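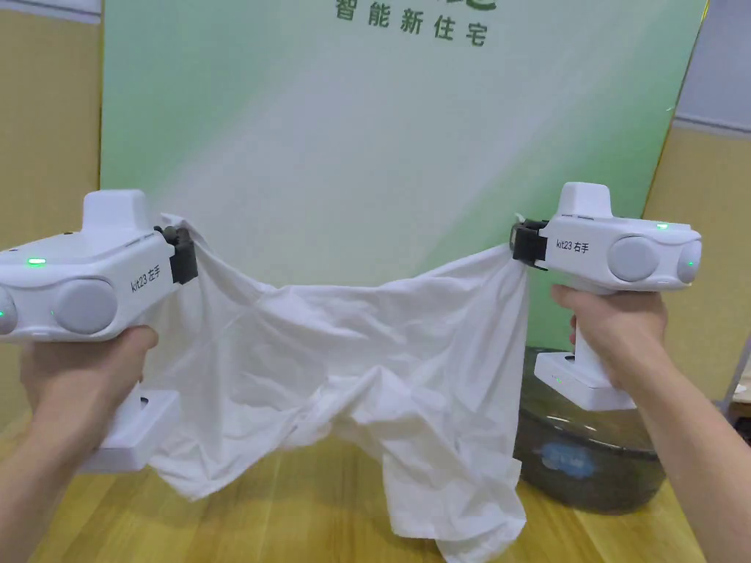 What does a small firm get out of taking a stand at a regional trade fair?

Mostly a list of people to ring afterwards, and a fairly clear idea of what they won't pay for.

I put that question first because I'd been wanting to ask it for ages, and the woman on the other side of the café table didn't even have to think. She runs sales for Plandow, a firm of nine people that makes storage tins and kitchen canisters, and she'd agreed to meet me a week after the Veltton Trade Fair, by which time, she said, her feet had forgiven her.

I'd gone along to the fair myself on the second morning and got hopelessly lost between the food hall and the packaging people. (The map in the programme had the doors on the wrong side. I wasn't the only one going round in circles.) So I was pleased to talk to somebody who'd seen it from behind a table.

"We booked in January," she told me. "You get a better pitch if you book in January. Last time we left it until spring and ended up next to the toilets, and people do walk past you, loads of them, but they're not in the mood to talk about tins."

This year the firm had a corner pitch near the tea bar. Was it worth the extra money? She pulled a face.

"On the first day, no. I was sure we'd thrown it away. Then on day two the buyers came, the proper ones, and they all wanted tea."

The organisers gave the number through the doors as 887 on the opening day, and I asked whether that felt like a lot. She laughed and said it felt like a lot at eleven o'clock and like nobody at all at four. What she'd like to see is a morning kept for trade only, with the public let in after lunch. At the moment everybody comes at once, and she's had a shop buyer give up waiting while she explained to a very nice couple that no, she couldn't sell them one lid.

"I don't mind the public. They tell you the truth! A buyer will say 'interesting' and put your leaflet in the bin by the door. Somebody's gran will tell you straight off that she can't get the lid open."

They did change the lid, by the way. The new one has a lip on it. I had a go with the sample in her bag and it opened very easily, though I have big hands and may not be the best test.

We got on to money, which people in business are usually shy about, but she wasn't. The order she came home with was for 500 canisters from Hayes, a family-run group of farm shops, with talk of another 1,000 before Christmas if the first lot sells.

"Talk," she said again, and tapped the table. "I've been doing this long enough to know what talk is. But they rang me, I didn't ring them, and that's new."

What she really wanted was an overseas order. The fair's posters made a good deal of visiting buyers from abroad, and there was a room upstairs set aside for meetings with them. She had a slot in it, fifteen minutes with an importer called Zuvier, and she'd practised her prices in euros in the van on the way there.

So how did it go?

"They were lovely. They asked about delivery times and I knew the answer. They asked about labels in three languages and I didn't have one — not a single label, only English. I could have kicked myself. That's a thing you could sort out in an afternoon if somebody told you beforehand."

I said surely the organisers had sent out some sort of guide. They had, apparently, and it was mostly about parking. She'd happily give up the free lunch voucher for one evening session on exporting, held a month or so before the fair, with someone there who's filled in the forms and got them wrong a few times. I think she's right. It wouldn't cost much, and half the stands I stopped at told me they'd love to sell abroad and hadn't a clue where to start.

Zuvier have asked for samples with the labels done properly. She was off to see the printer after our chat, with the wording on a sheet of paper folded in her coat pocket, and she was worried about the French for "airtight". I was no help there at all.

Before she went I asked if Plandow would be back at Veltton next year. She'd already put her name down for the same corner, she said, but she's bringing a stool this time, and a second person so that she can get to the tea bar herself.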